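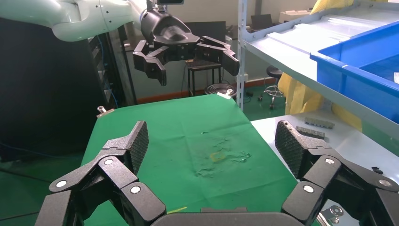 Hjalti Blöndal thinks the handover should be dropped until both arms share one clock. He said it again on Sunday while I was putting tools back, and added that every hour spent tuning the grippers before then is an hour we'll spend again. I wrote that down at the time and I'm copying it in here so it is on record before my side of it.

My side: he is right about the clock and I still want the grippers done first. The pads are worn in a way we don't understand and the opening angles don't match between the arms. If we fix the timing and the bar still drops, we won't know which part to look at.

**Zillanora, bench log, October**

State at start of session, 7 in the evening:

- Both arms powered, near arm homed, far arm not homed.
- Wrist camera on the near arm working. Exposure locked.
- Both grippers open.
- Cloth clamped at the back corners. Still wrinkled. See below.
- Bars on the white shelf to the right of the table.

**Near gripper**

Opened it all the way and left it there while checking the fingers for play. The left finger moves a little at the joint nearest the palm when you push the pad outward. The right finger doesn't. I could feel it with the power on, so it isn't the motor giving way. It's in the pin.

Took the cap off, took the pin out, looked for a groove. There is a faint one on the side that carries the load when the finger closes. Turned the pin half a turn and put it back. The play is less, not gone. We need a new pin. Ingvarsson has them in the same diameter but only in the longer length, so it will have to be cut and the end dressed. I put it on the order sheet. If somebody else is ordering from them this week, please add ours to the same box and I'll pay into the tin.

Cleaned both pads with a nylon brush. The diamond pattern was holding lint from the cloth, mostly down in the grooves near the tip. That alone may explain some of the slipping. I don't want to claim more than that. I didn't do a run before cleaning, which was a mistake, so there is no comparison for today.

Pad angle: both tips lean in toward the middle when open. That was deliberate on the last rebuild. It gives us the tips meeting first when the hand closes, which is good for lifting something thin off the cloth and bad for holding a bar by its sides. On a bar, the pads touch along the top edge and the bar can rock. I tried it by hand with the power off and it rocks every time, in the same direction.

Options I can think of:

1. Shim the pads so they close parallel. Simple, and we lose the tip pinch.
2. Grip the bar closer to the palm, where the angle matters less. Needs a deeper approach and the far arm then has less room to take its end.
3. Leave it and make the far arm do the steady holding.

I'd try 2 before cutting any shims. Hjalti would go for 1.

**Far arm**

The far gripper hangs over the back left of the table when parked. It's fine there for the near arm's work in the middle, but any path that lifts straight up and then swings left goes close to it. The planner doesn't know about the far gripper's fingers when they are open. It has the arm and the wrist as a solid, and the hand as a box which somebody sized with the fingers closed. Found this by reading the file, not by hitting anything.

Changed the box to cover the open fingers. Saved the old one with the word "closed" in the name. The near arm now refuses the left swing, as it should, and goes around the front. It takes longer. Fine for now.

Also for the far arm: the mount on top of the wrist is staying. I know it gets in the way of the cover. We'll want it when the second camera arrives and I don't want to drill it again.

Homing the far arm failed on the first attempt with the same message as last month. Power off, wait, power on, homed. I still have no cause for this. It has happened every time the workshop has been cold overnight, but it also happened once in August, so cold isn't the whole answer. Leave the note on the switch.

**Cloth**

The cloth was meant to stop parts skating on the table, and it does that. It also creases when the near gripper comes down with any sideways motion, and then the creases stay. The camera finds edges in them. Tonight it marked a fold as one side of a bar twice in the same run.

The pale patch in the middle is a separate nuisance. The color threshold treats it as not-cloth, so it shows up as an object with soft edges, and with the small yellowish mark in it the detector gets quite confident. For now I've masked that area out. A masked area in the middle of the table is a poor thing to have, so this is a stopgap.

Ideas, cheapest first:

- Turn the cloth so the patch is at the back, and clamp again.
- Wash it and see. Iron it while we're there.
- Replace with a rubber mat in one flat color. There was a roll in the Brornasgate place before we moved. I don't know where it went. If you have it at home, bring it.

Whichever we do, the clamps should go back on at the corners and the cloth should be pulled tight before the last one is closed. It had been clamped slack. I have done it slack myself so this isn't aimed at anyone.

**Timing**

The clock question, then. Each arm runs its own loop at 100 Hz and each controller stamps its own messages. The script on the workbench computer compares the stamps as if they came from one source. They don't. I logged both while asking the arms to start a move together, and the far arm's stamps were behind by as much as 200 ms by the end of a long session. After restarting both controllers the gap closed and then began to grow again.

For picking up and putting down with one arm this doesn't matter at all. For the handover it does. The near hand is told to open when the far hand reports a firm grip, and the report is being judged by a stamp that is wrong. So the near hand sometimes opens late, when the far arm has already started to pull, and the bar twists out. I haven't seen it open early. In principle it could.

What I did tonight: nothing to the controllers. I put a wait in the script after the far grip closes, before the near hand opens, and made the far arm hold still during the wait. It's ugly and slow.

Runs with the wait in, near hand cleaned, pin turned, short bar:

- First set: 4 drops. All of them on the near side during the lift, before any handover. Bar rocked in the pads and slid out.
- Changed the approach so the near hand goes deeper (option 2 above). Ran the same set again. No drops on the lift. The far arm had trouble getting hold of its end and gave up with a fault on some runs. Didn't drop it, just stopped.
- Moved the grip point on the bar toward the near end to give the far hand more room. The bar now tips down at the far end when lifted. Stopped there.

So the drops on the lift and the drops at the handover are different faults. We had been putting them in the same column of the sheet. I've split the column. Old entries can't be split afterward, the notes aren't good enough, so please don't compare new numbers with old totals.

**On the bars**

The rows of holes are confusing the edge finder when the bar lies flat. It will sometimes take a line of holes as the side of the bar and put the grip too far in. Painting one face would help, or a strip of tape. I don't want tape where the pads close. Will try paint on a scrap piece first and see whether the pads lift it.

The bars also need a proper place to start from. Putting them on the shelf surface by eye means the start position changes with whoever set up. A pair of pins in a board would do. I can make that at home.

**Housekeeping**

Please keep the stools out of the near arm's side when it's live. Behind the table is okay. The Brurkum rule about one person at the stop button whenever both arms are enabled still applies, also late, also when you're only testing one thing.

The clear plastic sheets on the shelf are for the guard. They haven't been measured yet. Please don't cut them for anything else.

The blue bin can stay where it is, but I'd like it one shelf lower eventually.

**Answer to Hjalti, so it's in the same place**

I'll do the shared clock next. The plan is one sync line from the near controller to the far one and a counter on both sides, and we stamp with the counter. You offered to make up the cable and I'd like to take you up on that. It needs to reach behind the cabinet with slack, and please label both ends.

What I'd ask in return is that we leave the new approach depth alone until the pin has come from Ingvarsson and been fitted. Otherwise three things change in the same week and the sheet is useless again.

If you still think the pads should be parallel after that, make a set of shims and we'll try them on the near hand only. I'd want the old pads kept with their screws in a bag, marked left and right.

**Left for next session**

- Cut and fit pin, near hand, left finger.
- Turn or wash the cloth, remove the mask afterward and write down that it's been removed.
- Paint test on scrap.
- Start board with pins.
- Sync line.
- Home the far arm from cold and note the room temperature before touching anything.

Both arms parked and powered off when I left. The script with the wait in it is saved under a separate name and isn't the default. Compressor drained.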